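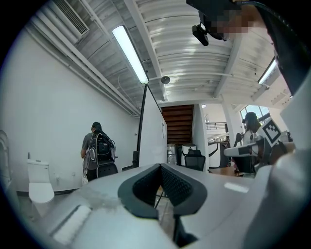

Product Review: Pernon Wall-Mounted Air Conditioner
Prepared by Wanting Shi, Workspace Facilities

The Pernon wall unit was selected for trial in the Hernaron building as a possible replacement for the portable coolers used on the upper floor. The trial ran through August, when the metal roof deck makes that floor difficult to keep comfortable after lunch.

Installation

The unit was mounted high on the wall, clear of desks and walkways. Fitting was completed by Zeso in one morning. The bracket supplied with the unit was adequate, although the paper template did not match the bracket holes and had to be set aside. The installation charge was $290, billed separately from the unit at $915.

Performance

The assessment room has a white corrugated metal ceiling and long fluorescent fixtures, and it warms quickly when fully occupied. With the thermostat set at 74 degrees, the unit held the room within a degree or two of the setting on most afternoons. The horizontal louvers can be angled to direct air over the heads of people standing at work. Staff seated at the far end reported weaker airflow, and a desk fan was provided for them.

Noise is acceptable on the low and medium settings. On high, the fan interferes with telephone calls.

Maintenance

The filter slides out from the front and may be rinsed in a sink. A stepladder is required. The manual recommends cleaning after every 200 hours of operation; during the trial, dust was already noticeable at 70 hours. Replacement filters cost more than those for the Shao unit on the ground floor.

The remote control is the weakest part of the product. Its buttons are small, the display is not lit, and no wall holder is included.

Rating

Four out of five. The Pernon is recommended for medium-sized rooms with high wall space available. Departments placing an order should request the printed manual at the time of purchase.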